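FAMILY LIFE AND THE PERCEPTION OF TIME
Handout 4: Memory, routine and the early years of parenthood

Reading for this session: course reader, chapters 5 and 6. Bring your own time log from Handout 3. Students who have no children in the household use the log they kept for a parent, a sibling or a friend.

1. Scope

Handout 3 dealt with clock time: how the hours of a household are divided and who does what in them. This handout deals with felt time. The two are measured in different ways and should be kept apart in your written work. A parent may report that an afternoon was endless and that the year it belonged to was short. Both reports can be accurate, as they answer different questions.

2. Terms

Prospective judgment. A judgment of how long something is taking, made while it is going on. The person knows that duration is the question. Waiting for a baby to fall asleep is the standard case.

Retrospective judgment. A judgment of how long something took, made afterward and without warning. It depends on what was stored in memory and can be recalled.

Anchor event. A dated event used to place other events. Births, moves and the first day of school are the anchors parents use most in interviews. Birthdays are weaker anchors than they look, for they resemble one another and are often merged.

Telescoping. Placing an event closer to the present than it was (forward telescoping) or farther away (backward telescoping).

Routine block. A stretch of the day that repeats with little change. Feeding, bathing and bedtime are routine blocks in nearly every log.

3. Two judgments, one day

Attention stretches prospective judgments. When a parent has little to do except wait, more attention goes to the passing of time and the wait is judged long. When the parent is busy with several small tasks, attention is spread and the same interval is judged shorter.

Retrospective judgments follow a different rule. They grow with the number of distinct memories laid down. A day with four separate outings leaves more to recall than a day with one feeding schedule, and it is judged longer a month later. Routine blocks leave little trace. A long run of similar days is stored as one typical day with a few exceptions, and the whole run is judged short.

Put together, these rules account for the common complaint that the days are long and the years are short. The complaint combines a prospective judgment with a retrospective one. It contains no contradiction.

4. Sleep loss

Broken sleep affects both judgments. It lowers attention during the day, and it weakens the storing of new memories. Parents of infants tend to be unsure of the order of events within a week, even when they are sure the events took place. In your interviews, ask about order separately from ask-for-date questions, and record "don't know" as an answer in its own right. Do not press for a guess. 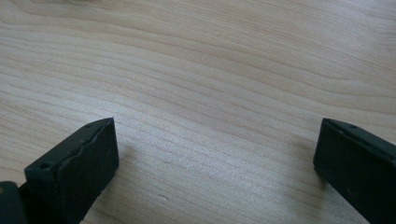
Sleep loss is also uneven within a household. Where one parent does most of the nights, the two accounts of the first six months will differ in length and in detail. Treat the accounts as two records. Averaging them produces a history that neither parent would recognize.

5. The Verine diaries

The Verine collection is the main source for this half of the course. It holds 1,207 diary entries kept by parents in 50 households, from the last month of pregnancy to the child's third birthday. Entries are short. Most were written in the evening, and many break off when the child wakes.

Points to note before you use the collection:

Gaps. The longest gaps fall in the second and third months. A gap is not evidence that nothing happened. Check the next entry for a summary, and mark summary entries with an S in your coding sheet.

Tense. Writers often shift from past to present tense when describing a first (first laugh, first step). Code the tense of the main verb only.

Ages. Writers give a child's age in days, then weeks, then months, then years. The point at which the unit changes varies by household. Record the entry where each change occurs. This is a useful measure, as the larger unit is usually adopted some time after it becomes available.

Second children. Entries about a second child are fewer and shorter. The first child's age is often used as the anchor for the second child's events. See section 6.

6. Anchors and the Bandholm model

The Bandholm model treats family memory as a chain of anchors with everything else hung between them. It makes two claims. First, an event close to an anchor is dated well and an event far from one is dated poorly. Second, an anchor belonging to one person can be used to date another person's life. A mother may recall her own job change only as "the winter he was learning to talk."

The first claim is well supported by the Verine entries. The second is harder to test from diaries, where the date is already on the page. The Van Rooij interviews were designed for this purpose. Parents were asked to date events in their own lives, and the interviewer noted each time a child was mentioned in the answer. The set contains 144 interviews. The full transcripts are on the Heka server under the course folder. Read at least two before the seminar.

A limit of the model should be stated. It has little to say about the quality of a memory. An event can be dated to the hour and recalled with no feeling, and a vivid memory may have no date at all. Parents often describe a moment in detail (the weight of the child, the song on the radio) and place it anywhere within a two-year span.

7. Exercise

Take one week from your time log.

a. Mark every routine block. Total the hours.
b. Without looking at the log, list the events of that week in order.
c. Compare your list with the log. Note omissions and errors of order.
d. For each event you did recall, write down the anchor you used, if any.
e. Write up the result in over 200 words. Use the terms from section 2 as they are defined there.

Hand in the log page with the write-up. Names of children should be replaced by initials in both.

8. Next session

Handout 5 covers older children, school calendars and the return of clock time to the household. Chapter 7 of the reader, first half only. The tables at the end of the chapter are needed for the March assignment and can be left until then.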